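Home Fixtures Match Reports Away Days About Me Contact

Parsons 2 Eltitz Rovers 2, and I've lost my voice

I'd have taken a point before kick-off. I said so to my brother in the car, I said so again in the queue for chips, and then we went two up inside half an hour and I stopped being sensible about it. So yes, I'm sulking a bit.

First half, though! I haven't enjoyed forty-five minutes of football that much since last December. Beatriz Frade has been stuck out wide for most of the season and it's never looked right, because she wants the ball into feet and out there she mostly gets it over her head. Today she played just behind Aroha Ormsby and the pair of them ran the game. The first goal was all Frade – a little turn in the centre circle, one look up, and a pass between two defenders that I honestly thought she'd overhit. Ormsby got there with her toe and the keeper had no chance. The second was scruffier (corner, scramble, somebody's knee) and they've given it to Sofia Cunha, who celebrated like she'd hit it from the halfway line. Fair play to her.

Then the second half, and oh dear. Rovers brought on an extra midfielder and we didn't react. Frade suddenly had someone stood on her toes every time she turned round, so we went long, and Ormsby is many things but she isn't tall. The ball kept coming straight back. You could feel it in the crowd too, everybody going quiet and folding their arms. Their first came from a free kick we should never have given away, right on the edge of the box. Their second, with 7 minutes left, was a decent header, and I'm not going to moan about the marking because I've already done that at length to the man next to me.

What I will moan about is the bench. We had two fresh pairs of legs sitting there and the manager waited until it was 2-2 to use either of them. Engelbert Baumgartner has done wonders with this squad and I wouldn't swap him, but he does like to leave things alone when they need a poke. My brother reckons he was worried about tired legs in extra time in the cup next week. I reckon you win the game in front of you.

The gate was 338, which is our best of the season, and it sounded like more from where I was. A good 41 of those came on the Rovers coach and they were a cheerful lot, even the one with the drum. If you were one of the new faces, please come back! It isn't always this stressful. (It is.)

The bucket collection for the new dugout roof raised 400 pounds, so well done if you put something in. Ignacio Benítez had his head shaved at half-time to help it along and looks about twelve.

Next up we're away to Wekov, on that pitch with the slope. I've never seen us win there and I've been going since I was at school. I'd start the same eleven, keep Frade in the middle, and have Cunha sit a bit deeper once we're in front, if we're in front. Lifts are going from the club car park at noon and I've got two seats spare – shout in the comments if you want one.

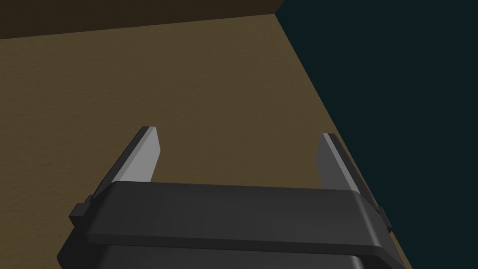
Player ratings

Ormsby 8, Frade 8 (it was a 9 at half-time), Cunha 7. Everyone else gets a 6 from me, and I'm being kind to the back four.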